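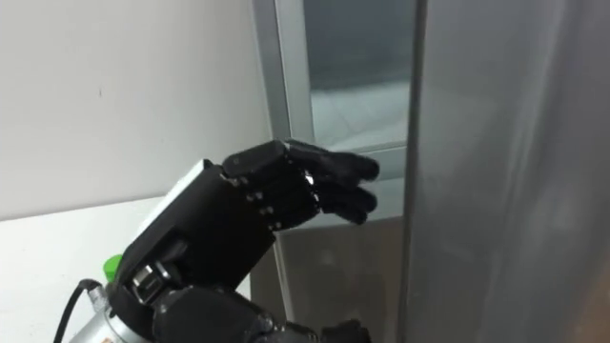

Teresa Brzozowska passa a maior parte do dia a ler registos. É responsável pelo planeamento de movimento na Raddale, onde a equipa desenvolve o Sukus, o programa que decide por onde passa o braço de um humanoide e a que velocidade. Falámos com ela em junho, na sala de ensaios.

Pegar numa garrafa

"A tarefa da garrafa parece a mais simples da lista e foi a que nos deu mais trabalho no código", diz. A primeira versão do planeador calculava a trajetória completa antes de mexer o braço. Se a estimativa de posição da garrafa mudasse um pouco a meio, o plano era deitado fora e recomeçava tudo. "Ficávamos à espera uns 300 milissegundos de cada vez. O braço andava aos soluços."

Agora o Sukus guarda o troço já validado e recalcula só o resto. O controlo das juntas corre num processo separado, a 200 hertz, e nunca espera pelo planeador. Quando não chega um plano novo, a mão abranda até parar.

A perceção continua a ser o ponto fraco. O plástico transparente devolve pouca profundidade, e o módulo de visão, a que chamam Ona, apoia-se bastante na tampa. "Uma tampa verde em cima de uma mesa branca é fácil. Já pedi que usassem outras cores, para não nos enganarmos a nós próprios." 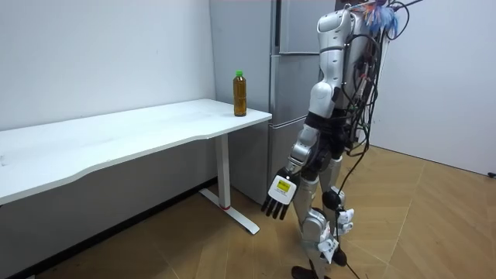
Portas, vidro e aço

As superfícies que refletem são outro problema. Teresa conta que o mapa de obstáculos chegou a pôr uma parede no meio do ar, por causa de um reflexo. A solução foi exigir que um obstáculo apareça em várias leituras seguidas antes de entrar no mapa, com uma exceção: tudo o que estiver muito perto dos dedos conta logo à primeira.

"Prefiro que pare sem razão. Quem escreve o código da mão tem outra opinião, e discutimos isso quase todas as semanas."

Ferramentas

Cada ensaio é gravado e pode ser repetido em simulação com os mesmos dados dos sensores. A bateria de testes tem 17 casos, todos tirados de falhas reais, e nenhuma alteração entra sem passar por eles. Demora 20 minutos. Teresa gostava que demorasse menos, mas o simulador de contacto é lento e ainda não lhe mexeram.

O próximo trabalho é juntar as duas mãos no mesmo planeador. Por enquanto, cada braço é planeado à parte e um deles tem sempre prioridade.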